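Cellule de tri alimentaire : retour en service chez Erkton après une semaine de réglages

La cellule bi-bras de l'atelier Erkton tourne de nouveau depuis mi-octobre. Arrêt de 7 jours, au lieu des deux prévus. En cause, un faisceau de câbles fatigué côté bras droit, et un jeu dans le poignet gauche que l'équipe maintenance traînait depuis l'été.

Le prestataire, Rolland, a repris le câblage du bras droit de bout en bout. Nouveau passage par le dessus de l'avant-bras, avec du mou au niveau du coude. L'ancien frottait à chaque rotation. Côté gauche, démontage de la pince à deux doigts, contrôle du module de poignet, resserrage au couple, remontage. Les embouts noirs ont été changés au passage. Facture des pièces : 1 648 euros, main d'oeuvre non comprise.

Restait le calage. Les deux bras n'ont pas le même outil, une pince à gauche et une petite main articulée à droite, donc deux séries de points à reprendre. Et la position du tapis gris, qui sert de repère pour tout le reste, avait bougé pendant l'intervention.

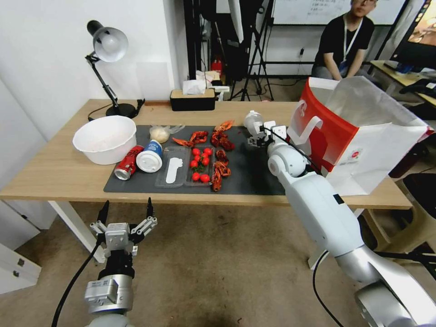

Les deux bras de la cellule devant la table de réglage, avec écrevisses, tomates cerises et canette écrasée sur le tapis.

Pour les essais, l'atelier mélange volontairement aliments et emballages. Le souple, le brillant, le transparent : les barquettes en plastique restent le point dur, les reflets faussent la hauteur de prise. Au total 251 prises enregistrées depuis le redémarrage, dont 17 ratées. La plupart sur des barquettes, justement. Les réglages de hauteur on été repris dans la foulée, nouvelle série à suivre.

Le logiciel de suivi Bralel signale désormais toute dérive du poignet gauche avant la prise de poste. Consigne affichée à l'atelier : contrôle visuel des câbles chaque matin à 8 h, nettoyage des doigts après chaque série avec des produits frais, et pas de déplacement du tapis sans refaire les points.

Une seconde cellule, identique, doit être livrée sur le site de Gureck. Date pas encore fixée. Le câblage y sera monté directement dans la nouvelle version.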